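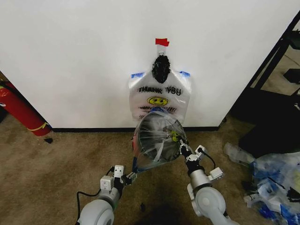

Smiley-face shopping bag hung on the wall, with a clear plastic bag held open in front.

Search this site Go

Bags and Plastic Film: Frequently Asked Questions

Updated July 3, 2021

Can I put plastic bags in my blue curbside cart?

No. Bags and film wrap around the sorting equipment at the Relta transfer station, and the line has to be stopped to cut them out. Take them to a film drop-off site or put them in the trash.

Where are the drop-off sites?

There are two in Brostcombe. One is inside the front entrance of Kedia Market, next to the bottle return. The other is at the Onsri Street depot, on the left after the scale house. The market bin is open during store hours. The depot bin is open from 8 a.m. to 4 p.m. and is closed on public holidays.

What can go in the film bins?

Grocery and takeout bags, bread bags, produce bags, dry cleaning bags, newspaper sleeves, and the outer wrap from paper towels, toilet paper and cases of water. Plain air pillows from packages are fine if you pop them first. Most of these items are marked with a 2 or a 4, but a missing number does not rule an item out. If it stretches when you pull it with your thumb, we can usually take it.

What can't go in?

Chip bags, candy wrappers, frozen food bags, pet food bags, cling wrap, six-pack rings, and anything labeled compostable or biodegradable. Rope and tarps are not film. Neither is bubble mailer packaging with a paper outside.

Do bags have to be clean?

They have to be empty and dry. Crumbs can be shaken out. A bag that held raw meat should go in the trash. Receipts, twist ties and paper labels need to come off. Printing on the bag does not matter.

Do I need to sort by color?

No. Clear, white, black and printed bags all go in the same bin.

Can I drop off a full bag of bags?

Yes. Tie it loosely or leave it open so we can see what is inside. Knotted black bags are set aside and may be thrown away unopened.

Is there a limit?

Households may bring up to 20 gallons at a time to the market bin. Larger loads go to the depot. Businesses need an account and can bring up to 88 pounds a month at no charge. Past that, the fee is 46 cents a pound.

My business wraps pallets. Will you pick up stretch wrap?

We pick up baled or bagged stretch wrap from account holders inside the town limits. The minimum is 55 pounds per pickup. Remove the cardboard corners and any packing tape before we arrive. To set up an account, write to Uthai Meesuk at the depot office and include your address and an estimate of your monthly volume.

Is the town banning plastic bags?

Not at this time. A proposed ten-cent charge on checkout bags is on the agenda for August. Written comments can be left at the depot office until the day before the meeting.

What if I would like to reuse them?

The food pantry on Onsri Street takes clean grocery bags with both handles intact. They do not want produce bags or bags with holes. Leave them inside the door, not on the step.

What happens to the film after I drop it off?

It is baled at the depot and sold by the truckload. Most of our buyers make it into deck boards and new trash bags. Loads with too much food waste or paper are rejected, and we pay to bring them back.

The bin at the market was full. Can I leave my bags next to it?

Please don't. Take them home and try again, or use the depot.

3 comments
12 shares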